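Do Sorting Habits Survive the Weekend? A Project Report on Household Tidying Advice

Ailbhe Ó Néill
Methods in Everyday Research, final report

1. Why I picked this

Tidying advice is sold with a lot of confidence. The Clemo method, which is the one my aunt swears by, claims that if every object in a home has a "named home" the place will stay neat with very little work. The Jenberg plan says much the same thing with more labels. I wanted to know if either claim holds up once the first burst of energy wears off. I went in doubtful and I should say so at the start, as it probably shaped the questions I asked.

2. What other people have found

Less than you would hope. I read the Clemo handbook, the Jenberg workbook and a long set of blog posts by a writer named Nishimura. The handbook leans on letters from happy readers. People who gave up in the second week don't write letters. Nishimura at least kept a diary, and her entries show the kitchen sliding back within a month, though her own summary calls the trial a success. I could not square those two things and I don't think she tried.

3. What I did

I asked 21 households to keep a simple log through December. Each evening someone wrote down how many things were out of place in one chosen room. Half followed the Clemo rules and the rest did whatever they normally do. The split was uneven because of the odd number, and one family swapped sides without telling me until the logs came in. I left them in the group they started in.

"Out of place" was judged by the people living there. That is a weak spot. A sock on a chair was an item in one house and not worth a mention in another.

4. Results

The logs came to 3111 items in total. The Clemo group recorded 1455 of them, so on the face of it the method looks slightly better. I don't believe the gap means much. A single household in the other group, with three teenagers, logged 322 items alone. Take that home out and the two groups are nearly level.

The first week did look good for Clemo. By the third week there was no clear pattern, and over the holidays most logs got short and vague. Two people admitted they filled in several evenings at once from memory.

I also asked how long the nightly tidy took. The answers were so rounded (ten minutes, fifteen minutes) that I dropped the question.

5. Limits, and what I would change

I would use one person to judge all the rooms and skip December entirely. I would also split the count by type of object, as toys and paperwork behave so differently that adding them together hides more than it shows. The Prirnedix storage guide, which I found too late to use, treats toys as a separate problem with its own chapter.

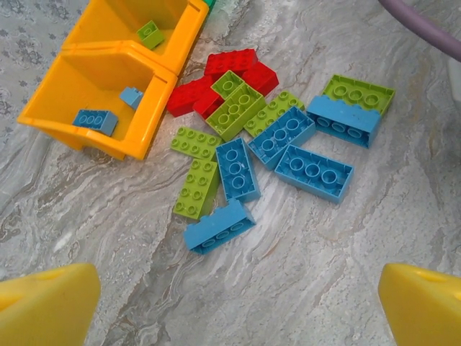
Toys deserve that chapter, in my view, though the guide's advice is thin. It tells parents to sort by color and promises that children will keep it up, with no evidence beyond one cheerful family. I would like to see the rule tested against something small and dull, like two orange bins with a lime-green brick in one and a couple of light-blue ones in the other. Sorting that few pieces is easy for anyone, and it says very little about a full bedroom floor. A follow-up study should start with the full floor and check it again after a month.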